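# Drokdale review: a small farming game with a slow heart

*Reviewed on PC. Developer: Kinbridge. Posted September 12, 2024.*

I started Drokdale in August, when I wanted something quiet to play after work. The game was recommended to me by my friend Yung-ching Tai, who has more patience for farming games than me. I finished the main story in 15 evenings, and I played most of it with a controller.

You are a young surveyor, sent to a wet valley to decide if it can be farmed again. You draw the paths for the water, plant barley and beans, and repair the old mill. There is no fighting. Bad weather is the only enemy, and it can be a hard one: my first harvest was lost completely to a flood, because I had put the gate on the wrong side of the field.

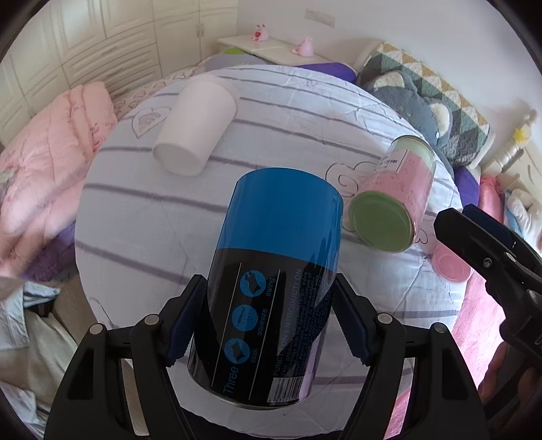 After this flood I understood how the game wants to be played. Every evening you get a map of the ground water, and you should read it before you sleep. The tutorial mentions the map only once, in a small box, and then never again. I think many players will miss it. Kinbridge could put a reminder in the journal and it would help a lot.

The characters are the best part. Ashour, the old miller, speaks very little in the first season, but his short sentences change when you bring him flour from your own field. Nesma Alaoui wrote the music, and it is lovely - mostly piano, with some strings when the rain comes. I left the game open while I was cooking just to hear it.

## What I liked less

The inventory is too small. You begin with two bags, and the third one costs so much that I bought it near the end. Tools, seeds and food all go in the same place, so I was always walking back to the house to empty my pockets.
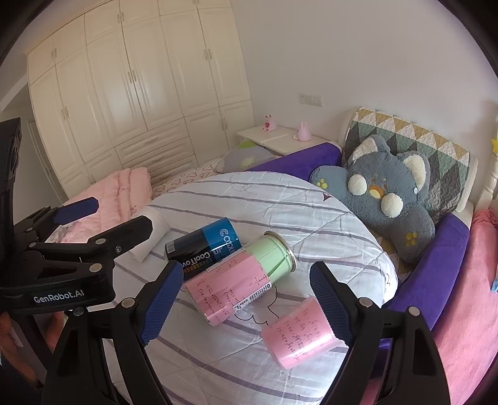
The shop in the village has a similar problem. All the goods are shown as small pictures without names, and you must move the cursor over each one to learn what it is. Fertilizer and lamp oil are both dark tins with the same shape. On a real can lying on its side you still get some big word like "Cool" to help you, and a blue and black label you can remember. In Drokdale I bought lamp oil three times by mistake, and the shop does not take it back.

I also had two crashes, both when I opened the mill door during a storm. The game saves only when you sleep, so each time I lost the whole day.

## Should you buy it?

If you liked Grurnix, the earlier game of the same studio, you will feel at home, although the new one is slower. If you need a goal every few minutes, I would wait for a discount. I am now in my second valley with the harder weather, and my gate is on the correct side.

**Score: good, with a few wet socks**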